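How to clear out a mixed parts bin (the quick way)

Posted Fri 29 March by Zyanya Bermúdez

Short one today, shift starts at 7. A few people at the Visville shop asked how I sort a bin of odds and ends without losing half the morning. So, the steps.

You need: a second bin, same size if you have one. A rag. A trash bag. Marker and tape.

1. Park the second bin right behind the first. Not across the room. You'll be going back and forth a lot.

2. Big stuff out first. Anything you recognize straight away goes over to the back bin. Don't stop to think about where it lives, that comes later.

3. Now the crumpled bits. Wrappers, clear film, thin plastic. They hide in the corners and look like nothing, so run your hand along the walls. Check inside before you toss - I threw out 19 good washers in December that way.

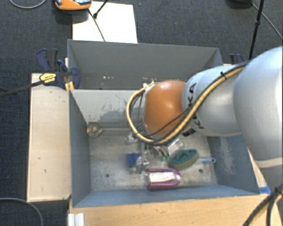
Front bin with a few small things still in it, second bin right behind.

4. Look at the floor of the bin. Ours have small round holes in the bottom and tiny screws go strait through. Tape over them from underneath if you keep anything small in there.

5. Wipe down. Scuffs and scraped paint won't come off, leave them. You only want the grit out.

6. Put back what belongs, label the bin, done. I write the bin number and the date on tape, on the short side. Bin 393 is still labeled "misc" and I will get to it.

Takes me 23 minutes for a full one. Less if you dont stop to read old packing slips.

Next up: dividers, the Orlow ones vs. cutting your own.

Filed under: Workshop, Storage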